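Driltness: a list of disputed memoirs and doubtful authors

README

Driltness is a table of 206 books whose authorship has been called into question in print. Most are memoirs, a few are novels sold on the strength of who was supposed to have written them. Each row gives the title, the claimed author, the person later named, the kind of doubt, and where the doubt was first raised.

Read the last column before you trust any of the others. We took our starting point from the Storolwood checklist, which is quoted everywhere and checked by very few. It labels 14 books as proven fakes on the word of a single newspaper column. We went looking for a second source for each and found one for only half of them. Those seven keep the label "admitted" or "shown". The rest are marked "alleged", whatever the checklist says.
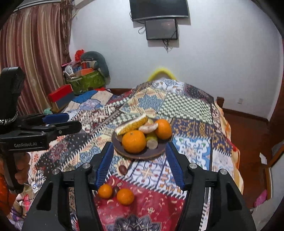

The label "alleged" also covers cases where a publisher withdrew a book without saying why. A withdrawn book is not a confession — publishers get nervous for all sorts of reasons, and some of them are to do with money.

Files

books.csv: one row per title
sources.csv: 1150 clippings, reviews and letters, with a code for how directly the writer knew the facts
notes.txt: arguments we haven't settled

Known problems

Coverage before 2000 is thin and leans on whatever the Bautista library happened to keep. Books in translation are badly served. The "motive" field was filled in by guesswork in the first version and I would ignore it. I wanted it taken out and lost that argument.

The Nikska style-matching scores are included because people kept asking. They claim to tell one writer from another by sentence length and common words. On books where we already knew the answer they did poorly, so please don't cite them as evidence against anyone living.

Corrections are welcome if they come with a source. "Everyone knew" will be sent back.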